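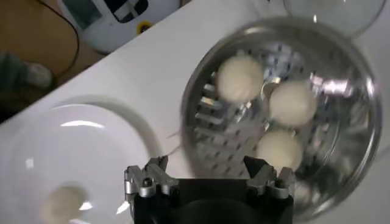
Trivport Owners Help
Home Ask Browse Repair Tips Sign in
Search all posts Go

Is the plant closing going to leave me without parts?

Iwona Baran, April 2023
Hi all! My husband and I bought our Matubbar wagon new, and we love it to bits, but the paper says the Onutden plant will stop building them and let 600 people go. I feel awful for those families – and I'm wondering about parts too. Should I buy a spare door mirror and such now?

Sandamali Sikder
Oh, please don't panic-buy! I went through this with my old Unico sedan, and the dealer kept ordering parts for me for years after the line shut down. Mirrors and trim did get slow, I'll admit (I waited 43 days for a tail light, and was I ever grumpy), so if something is already cracked, order it now. Ask the parts counter who makes the piece, too. Often it's an outside supplier.
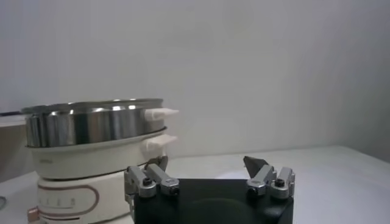 Steamer on the table

wagonfan653
Junkyards. Got a whole door for mine that way in January.

Related posts
Matubbar tailgate won't latch
Which plant built my car?
Unico key fob battery
Warranty after a model is dropped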